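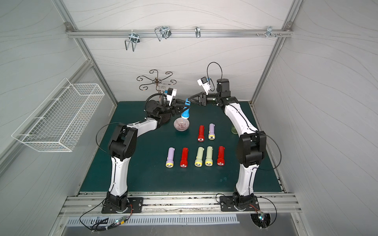

Okay, opening. Wait for the door to close, put the water down, don't touch the mic. I get 20 minutes and I always run over, so the bit about the garage is gone, sorry garage.

Hello everybody, thanks for having me at Zirkavitz again! Thanks to Getsemaní Arriaga for the introduction (check how she wants it pronounced BEFORE we go on, not during).

We use cookies to remember your preferences and see which talks people read. Accept all | Manage settings

Start with the question. Who here owns a flashlight? Hands. Keep your hand up if you could walk to it in the dark. Most of the hands will go down, they did in December, and people laugh, and I can breathe.

So tonight I'm talking about small things that don't live anywhere. The big stuff I'm leaving alone, you all know where your couch is. I mean the flashlight, the good glass, the thing you use on your face for ten seconds every morning and then hunt for the next day.

Flashlights first. I love the cheap bright ones, red, lavender, pale green with a yellow head, and I buy them the way other people buy gum. When I did my own house I got every last one out and laid them side by side on a table, all facing the same way. Do that part before you decide anything. Slow down here, I rush it every time. When they're scattered over four rooms you believe you don't have any. When they're lying in a row you can see which color you keep buying, and you can click each one on and off and find the duds.

Then the bowl. I'm a big believer in a bowl! A little glass one is perfect, clear or with some pattern in it, I don't care, as long as you can see into it from where you stand. Spare batteries go in there, and the key you can't place yet. What doesn't go in: receipts, coins, anything sticky. My rule is that when the bowl is full you stop and deal with the bowl. (If they look sleepy, tell the one about my aunt and the earring.)

Now glasses. My favorite part, so watch the clock.

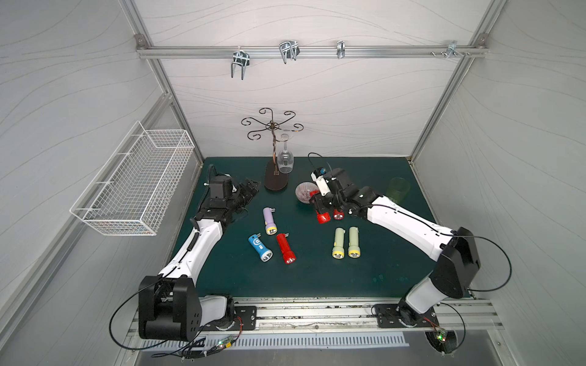 Trujillo, February 23, 2025

I'm keeping this section from the version I wrote up that evening, with the fixes Soledad Cortés sent me afterward. She was right about nearly all of them.

A wine glass rack is a funny piece of furniture. It's a stem and a base and some curly arms, and it takes up room all year for something you might use twice a month. I used to be snobby about them. Then I had one on the counter for a while, the dark metal kind with scrolls like petals on top and a brown wooden base, and I came around completely, scrolls and all.

Points to make:

Hang the glass upside down. Dust stays out of the bowl, and you pick it up by the stem, where your hand should be anyway.

Make sure the glass is dry first. Drips on a wooden base leave rings. Mine has rings.

It's fine to hang one glass and leave the other arms bare! People think a rack has to be full or it looks sad. I live with 2 glasses out and the rest in a cupboard, and it looks like somebody lives there.

Put the rack toward the back of the counter, where your elbow doesn't go. I learned this one in the usual way.

While we're on kitchens, say a word about walls. A rail with a few hooks on it, a wire basket on the side wall, that's plenty. Put the rail up and leave it alone for 14 days before you hang a single thing. You'll notice where your hand reaches. An empty basket is allowed to stay empty for a while, too. Somebody in the Liduta group told me she couldn't stand it and filled hers with onions by dinnertime. Let them laugh, then move on.

Last section, the bathroom drawer. Or the bedside drawer, or the bag hanging on the door, wherever your tiny things go to tangle. An eyelash curler is the worst of them. It has two loops for your fingers and a hinge, and those loops will grab a hair tie, a charger, anything. So give it something soft to lie on, a folded striped cloth is great, and don't let anything else share the spot. 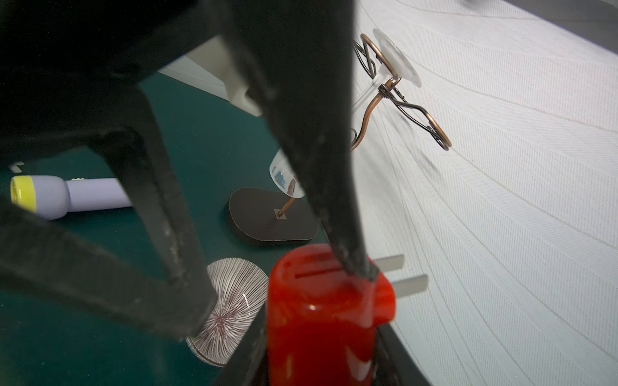

The cloth is also how you know it's missing. You look down, there's a bare patch of fabric, and you go and get the curler from wherever you left it. That's the whole trick, and I do the same with tweezers and nail scissors.

Then the plug-in things. Chargers, adapters, the odd one with flat prongs sticking out the side of it. Keep them apart from anything with a hinge. I put mine in a shallow box in the hall, prongs all facing one way, and a strip of tape on each one saying what it belongs to. If I can't fill in the tape, it goes in a bag, and the bag gets one look at the end of the season.

Expect a question about kids' rooms. Short answer, same bowl, bigger bowl. Expect a question about husbands. Smile, take the next one.

Handouts are by the coffee in the Hemside room, I printed 232 so please take a second one for a neighbor. Homework is the flashlights only. Get them all on a table tonight, click them, and put one beside the bed.

Thank Getsemaní again. Take my water with me this time.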